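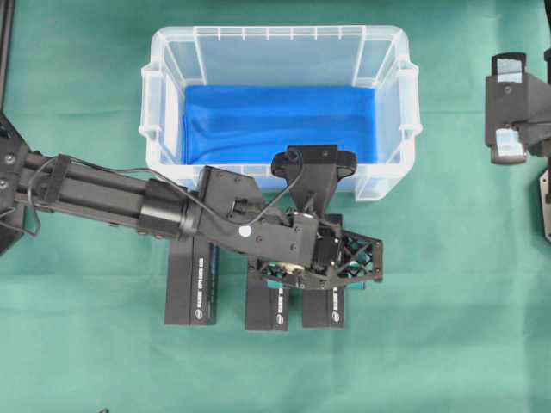

Rindley Library Writers' Circle — Short Fiction

The Well at Kedberg

Carmela Barbieri did not believe in the well. She had driven 15 miles to say so in person.

"It cured my knee," said her aunt.

"You had surgery on your knee."

"After the well."

Carmela let that go. The line ran down the hill past the feed store, and the people in it held jugs, jars and one soup pot. A man at a card table was taking five dollars a head. He had a cough. She noticed that first, and she thought it was a poor advertisement.

"Do you drink it yourself?" she asked him.

"Every morning."

"And the cough?"

"Would be worse," he said, and gave her a ticket. It was number 3882. She doubted that too. Kedberg had one street and a church, and she could not see where that many people would have parked.

They waited until the light started to go. Her aunt talked about Sultana, the old mare, who had been led up here lame in January and had trotted home. Carmela had known Sultana for 17 years. The horse went lame whenever somebody brought out a saddle.

The well was a hole with a pump on it. The water tasted of pennies. Carmela drank a full cup while her aunt watched her face, and she waited, because she had promised to be fair. Her back hurt in the same place. Her feet hurt more than they had that morning.

"Well?" said her aunt.

"It's water."

"You have to give it time."

"How much time?"

Her aunt looked off down the hill, where the people at the end of the line were still coming up in the dusk with their jugs. "Your uncle gave it two years," she said.

Carmela had not known he ever came here. She rinsed the cup under the pump, and then she filled it again and held it out, and her aunt drank.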